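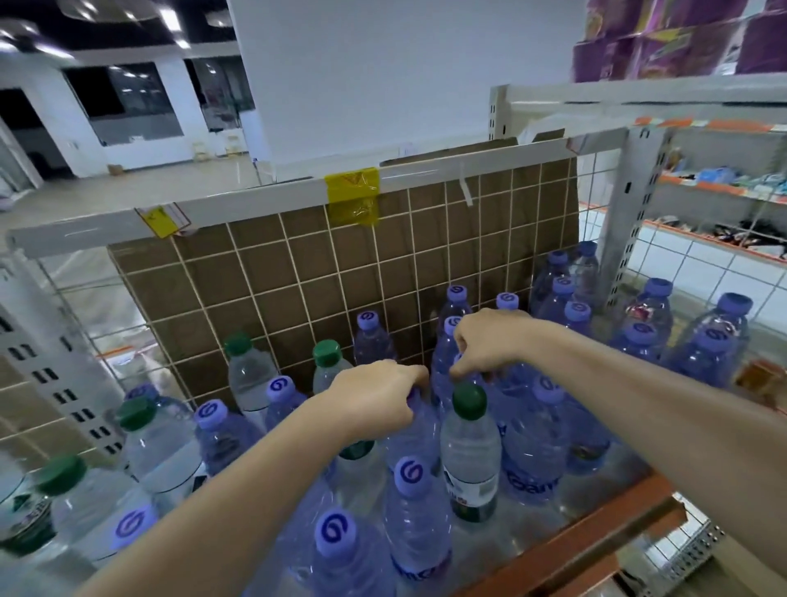 Jul 8, 2022

Quick one tonight, I have bread in the oven and a kid's bike to put back together before bed.

So. Moving to Diltville in July was a mistake, weather wise. Everything else about it is fine. The house is fine. The yard is a yard. But the tap water, oh boy. It tastes like a garden hose that somebody kept pennies in. I asked the lady next door and she said you stop noticing after the first winter. The first WINTER.

Which is how I ended up down a hole reading about water hardness at one in the morning. Did you know towns have to put out a report every year? I didn't. Ours is a PDF, scanned crooked, and it says 207 for hardness, and then there's a footnote that goes to a page that isn't in the scan. I looked up what 207 means and it means hard. Very hard, depending whose chart you like. No wonder the kettle looks the way it does. White crust all round the inside, and bits of it floating in my tea.

Tea is the real problem. Coffee I can live with. Coffee covers up a lot. But I drink black tea all day long and here it comes out dull and kind of gray, with a skin on top. I thought the milk was off. Threw out a perfectly good half gallon. Then did the same cup with bottled and no skin, nice and red like its supposed to be. So for now I'm buying water for tea like some kind of duchess, and using tap for everything else.

I don't want to keep doing that. It's money, it's plastic, and my back is not what it was. Options so far:

Pitcher filter. Got one, a Domon, the tall one that doesn't fit in the fridge door. It takes the penny taste out, I'll give it that. Skin on the tea is still there, maybe a bit less. Slow as anything. You fill it, you walk away, you forget, you come back and there's a puddle because you filled it too full.

Boiling it first and letting it sit. My grandmother did this. You boil it, leave it overnight, pour off the top and leave the crud behind. Works better than I expected! But now I have pots all over the stove and my husband drained pasta into one of them.

Whole house softener. The guy from Fondent came out and was very nice and took his shoes off at the door and then quoted me 2,000 before installation. I laughed, he did not. He also said softened water isn't great for tea either, you'd want a separate tap, and that's extra. I told him I'd think about it. I am thinking about it. Mostly no.

Lemon juice in the cup. Just no.

Then there's the tea itself. The woman who runs Işık, the little grocery by the laundromat, told me I was buying the wrong kind. She says a strong broken leaf tea stands up to hard water and the fancy whole leaf stuff just gives up. Sold me a big bag of loose, brew it strong in a small pot and top up with hot water in the glass. I've had it two days now and it is so much better I could cry. With tap! Tap that's been through the pitcher, but still tap. Skin is there if you go looking, so I don't go looking.

Oh and descale your kettle. Vinegar and water, half and half, boil it, leave it 40 minutes, dump it, rinse it more times than you think. I only rinsed twice and the next cup tasted like a pickle. Open a window too becuase the smell hangs around.

Still want to try one of those little filters that screw onto the faucet. The last people left a weird old faucet in the kitchen though and I think the thread is the wrong size, so that's a trip to the hardware store with the end of it in a sandwich bag. If anybody has one on an older faucet tell me which adapter you got, comments are open again, I fixed the spam thing.

Oven's beeping. Bike tomorrow.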